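Jewelry Bench & Buyers Forum > Buying and Insuring > Lifetime care plans, worth it?

Started 2019-08-18

opalfence
Bought a white gold band at the Gillies counter in Indbridge and they pushed the Pralluvell care plan at the register. It's $148 one time and "covers" cleaning, rhodium plating and prong tightening for life. The ring itself was $792. I said I'd think about it. Has anyone used one of these for more than a year or two?

tin_snips
Read the part about inspections. Mine said I had to bring the ring in every six months and get a card stamped. Miss one and the plan is void. I missed one by 16 days, in January, with snow on the ground, and they would not budge.

marlpit
Disagree with tin_snips a little. I've had a plan on my engagement ring for years and they replated it four times without a word. Replating near me is $60 or more each time, so I'm well ahead. You do have to keep up with the card. Put it in your phone.

tin_snips
Four platings because the first three wore off. How thick do you think they're putting it on when it's free?

marlpit
It wears off because I wear it every day and wash dishes in it. Paid plating wore off just as fast.

opalfence
The salesperson said "stones are included." The leaflet says stones under a certain size, and only if the loss was "not the result of impact." How does a stone fall out of a ring you wear without some kind of impact?

benchrat23
I set stones for a living (not for a chain) and I'd like to know that too. Worn prongs catch on a sweater, the stone goes. Is that impact? Whoever is behind the counter that day decides. My advice, for what it's worth:

1. Ask for the full terms on paper before you pay. A leaflet is a summary.

2. Ask where the work is done. If it gets mailed out, ask who covers it in the mail.

3. Price the same work at an independent shop. Tightening on a plain four-prong head is a few minutes.
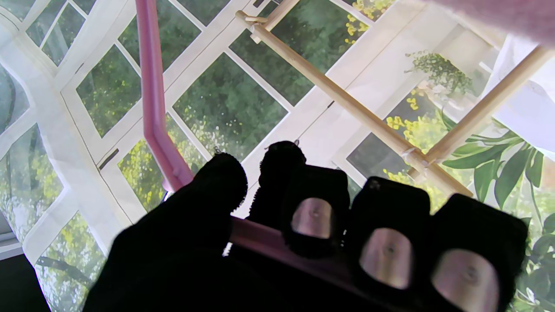

4. Find out if outside repairs cancel the plan. Most I've read say yes, even for a sizing.

marlpit
Number 4 is fair. Mine does say that.

hollowbead
We had a plan from a store in Hatimholm that closed. "Lifetime" meant the lifetime of the store. The new owners were polite about it and honored nothing.

opalfence
Well, that's cheerful. I asked Gillies for the full terms and was told they come in the box after purchase. So I can read what I'm buying once I've bought it.

tin_snips
There's your answer.

marlpit
Ask for the manager before you write it off. Some of them will print it — mine did.

opalfence
Going back on my next day off. If they print it I'll type up the stone section here. If they don't, I'll put the $148 in a drawer and pay for plating when it needs it.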